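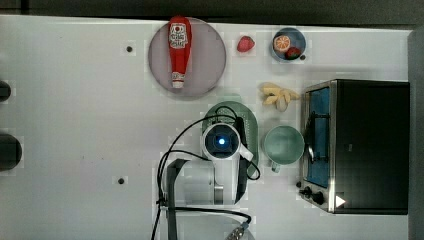

4. Requests, offers and food names in pretend meals

The recordings from Dunddale contain a large amount of talk in which a child plays at serving food and a parent plays at eating it. We treat that talk separately from the general play talk in Section 3. It is more regular, and it can be set beside talk from real meals in the same homes. The full set covers 65 families, each recorded on 2 visits, with the second visit following six weeks after the first. One parent and one child took part in each recording. Siblings sometimes came in and out, and their turns were transcribed but left out of the analysis.

4.1 Coding

All turns were transcribed in Gitano and then coded by hand with a version of the Najafi scheme. We kept the original labels for requests, offers, refusals and comments. We added one label, "renaming," for turns in which a speaker gave an item a name other than the one it had been given earlier in the same meal. A child who served "soup" and then called it "medicine" was coded as renaming at the second turn. A parent who repeated the child's new name was coded as accepting it. A parent who went back to the old name was coded as correcting, whatever the tone of voice.

Turns that could not be heard clearly were marked and dropped. So were turns in which the speaker was talking to someone on the phone or to a pet. Single words were kept if they named a food, a dish, a utensil or a part of the meal such as "lunch" or "dessert." Sounds of chewing and slurping were transcribed, at some cost in time, and in the end were not used.

A pretend meal was taken to begin with the first offer or request for food and to end when neither speaker had mentioned food or serving for six turns. The cutoff is arbitrary. We tried a shorter one and found that it split meals in which the child had gone quiet while getting something ready. In all, 700 pretend meals met the definition.

4.2 Names for single foods

Children named whole fruits early in a meal and sauces late. The order held on both visits. Fruit names came mostly in offers ("Do you want a strawberry?"), while ketchup, syrup and gravy came mostly in answers to a parent's question about what was missing or what should go on top. Parents asked such questions often, and in some families they were the main way the meal moved forward. Where parents did not ask, sauces were rarely named at all.

Figure 2. Ketchup bottle lying across a round plate, with a strawberry and a small blue bowl to the right.
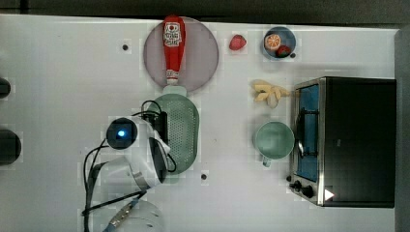
The difference may have little to do with how well the children know the words. Ketchup in particular was used freely in the real meals, often as the first request after sitting down. In a pretend meal the child is usually the one serving, and the server has less reason to ask for a sauce than the person eating. When parent and child traded roles, the children asked for ketchup much as they did at the family table.

Fruit names were also the names most open to renaming. A banana became a telephone, a boat or a second banana with a different owner. Sauces and drinks were seldom renamed, and when they were, the new name was nearly always another sauce or drink. We return to the point in Section 5, where the recordings from Gerncombe show a weaker form of the same pattern.

4.3 Cooking words

Verbs for cooking were fewer and more general than names for food. "Make" and "cook" covered most of what the children said they were doing. "Stir" and "mix" came next, then "cut." More exact verbs such as "fry," "boil" and "bake" were used mainly by parents, and children took them up within the same meal only when the parent had used the verb in a question that needed an answer. "Are you frying it or boiling it?" brought back one of the two verbs in most cases. "Oh, you're frying it" usually brought back nothing.

Names for pots and pans followed the same line. Children said "pot" for most deep cookware and "pan" for some of it, and they did not always keep the two apart from one meal to the next. Parents rarely corrected them. Spoons, spatulas and ladles were more often asked for by pointing and "that one" than by name, and we coded these turns as requests without a food or utensil name. The recordings were audio only, so pointing was inferred from the parent's reply, and some of these turns are likely miscoded.
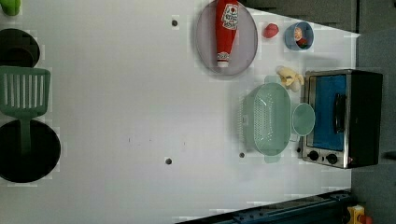 Marius Mihăilă objects that the comparison between pretend and real meals gives too much weight to the words themselves. In his view a child at the stove is holding a job for the length of the meal, and the verbs go with the job: a child who says "I'm making it" has told the parent all that is needed to keep the turn. He suggests that exact verbs should be expected only where two dishes are being prepared at once and have to be told apart.

The suggestion can be tested in part. Meals with more than one dish were marked during coding, although the label was meant for another purpose. In those meals children did use "fry" and "bake" more often without being asked, and they used them most when the parent had confused one dish with the other. The effect was clear on the second visit and faint on the first. Our coding does not separate dishes prepared at the same time from dishes prepared one after the other, and the Gerncombe transcripts carry no such label.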